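Gistden district extends home testing scheme to Zeltetti

Health officials in Gistden will extend the district's home sampling scheme for respiratory infections to the Zeltetti valley, adding 3,000 households to a program that has so far covered only the town and its northern suburbs.

The decision, published in February 2021, follows a pilot in which 200 households received kits by mail and returned swabs through collection points at pharmacies. Laboratory staff processed the samples at the Sithole diagnostic center, where a second analyzer was put into service last month.

According to the district health office, 57 of the pilot samples could not be processed on first receipt. Most of these had missing or unreadable labels. The rest arrived after the 72-hour limit that the laboratory applies to unrefrigerated swabs. All affected households were offered a repeat kit.
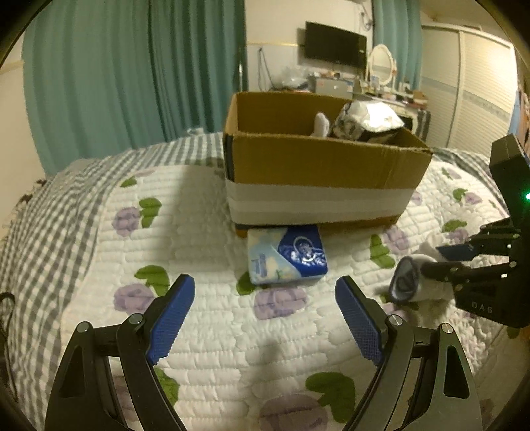 The revised kit will be shipped flat and contains one swab, one sealed transport tube, an absorbent sheet and a preprinted label that matches the code on the outer bag. Instructions have been cut to a single page and are available in large print. Households are asked to clear a flat surface before opening the kit and to keep the swab in its sleeve until the tube is ready. Tissues are not supplied. A small packet in a plastic wrapper, like the one lying by the open cardboard box on the quilted bed cover, is enough for one person, and users should blow their nose before taking the sample. Used tissues go in the household trash and must not be placed in the return bag.

Distribution will be handled by Fanport, the regional courier that already carries blood samples between clinics in the district. Its vans will collect from two points in the valley each weekday afternoon and deliver to the laboratory the same evening. Weekend collection was considered but left out of the contract on cost grounds - the district says it will look at this again in April.

Results will be sent by text message or, on request, by letter. The target is a result within two days of the sample reaching the laboratory. During the pilot this target was met for samples delivered early in the week but missed for a share of those received on Fridays.

Participation is voluntary and free of charge. The scheme is intended for people with mild symptoms. Anyone with shortness of breath, chest pain or a persistent high fever should call a doctor or the emergency line and should not wait for a kit.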